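Dark ceiling in the back room - keep it or paint over?
Started by Salma Abdelaziz, Nov 10, 2023
4 min read

Salma Abdelaziz
Hello everybody, and thank you again for all the help with my gutters last time, they've held up beautifully. I'm back with a question about color. We're finishing the long back room at the Alaoui place (my aunt's old house, for those who followed the first thread) and my husband and I can't agree about the ceiling. The plan has it in charcoal, with light gray walls and a pale wood floor. I love it. He says it'll feel like sitting under a lid. The room is 18 feet long and the ceiling is on the low side, so I do see his point, but I grew up in a house where every single room was white and I would so like one that isn't! I've gone back and forth over it all week.

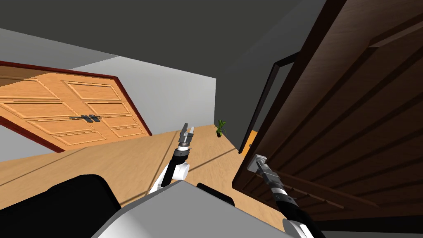 Double door, dark red trim, charcoal overhead.

The orange wood door stays no matter what, and so does the red trim, my aunt would never forgive me. What would you do?

Ayman Farouk
Salma, good to see you back. I painted my den ceiling a dark gray three years ago and I'd do it again tomorrow. In the evening with the lamps on you stop noticing where the ceiling is, and the room feels calm. Two things from experience. Use the flattest paint you can find, I had Durnari flat and it hid a lot of bad taping. And cut the edge in by hand, slowly, with a good brush. Tape bled on me all along one wall and I spent a whole Sunday fixing it.

Tincuța Hodoroagă
I'm going to be the grump here, sorry Ayman. Dark ceilings look wonderful in a picture and then you live with one through November, when it's gloomy by four in the afternoon, and you have every light in the house on. We had one in our first apartment, a kind of slate, and my mother wouldn't sit in there. With a low ceiling I'd go for the same gray as the walls, maybe cut by half with white. Your floor is light, which helps, but it won't do the whole job.

Ayman Farouk
Was that apartment facing north, though? Mine gets sun until dinner and that may be the whole difference between us.

Tincuța Hodoroagă
It was north, yes. I'll give you that much. I still say low plus dark is a gamble, and painting back over charcoal took us four coats and most of my patience.

Salma Abdelaziz
The room faces west, so plenty of light late in the day and not much at breakfast. We'd mostly use it after supper - reading, the grandkids' puzzles, that kind of thing. Four coats, oh dear. My other worry is whether the gray on the walls is too cold next to the charcoal. My sister thinks it looks like a dentist's office.

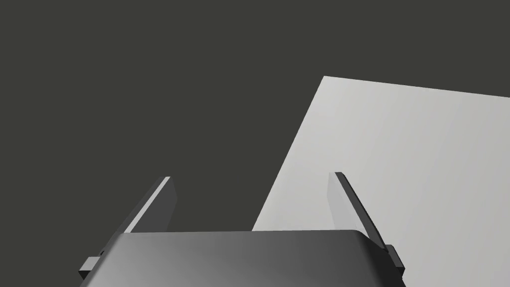 The two grays together, light against dark.

Essam El Fassi
I mixed paint at a hardware store for a good part of my life, so forgive the lecture. Light gray next to charcoal nearly always reads cooler than it does on the chip, your eye does that for you. Ask for the wall gray with a little warmth in it. Flaler does one that leans toward oatmeal, and it sits nicely with orange wood and with red. Then paint a big piece of cardboard in each color and prop them up in the room for a few days, one of them overhead if you have somebody patient with a ladder. A screen will never tell you what a color does at seven in the morning.

Tincuța Hodoroagă
The cardboard is good advice. Do it on a rainy day too.

Ismail Abdel Rahman
Chiming in about lights, as I think you're all arguing over the wrong thing (kindly meant). A dark ceiling swallows anything that points up, so those torch-style floor lamps will do nothing for you. Get table lamps and wall lights with warm bulbs. I have a pair of Foteck wall lights in my hallway, they cost me around $18 each on clearance and throw a nice wide glow down the wall. Sort that out first and then see how you feel about the paint.

Ayman Farouk
Agree with Ismail on the lamps. I had to give my tall one to my son.

Salma Abdelaziz
You're all so generous, thank you. We're picking up sample pots tomorrow, the charcoal and the warmer gray, and my husband has agreed to hold the cardboard up provided I make lunch. Essam, do I need to prime the cardboard first, or can I go straight on?

Essam El Fassi
Straight on, 2 coats, and let it dry overnight before you judge it.

Contact the moderators | Copyright 2023 | Back to top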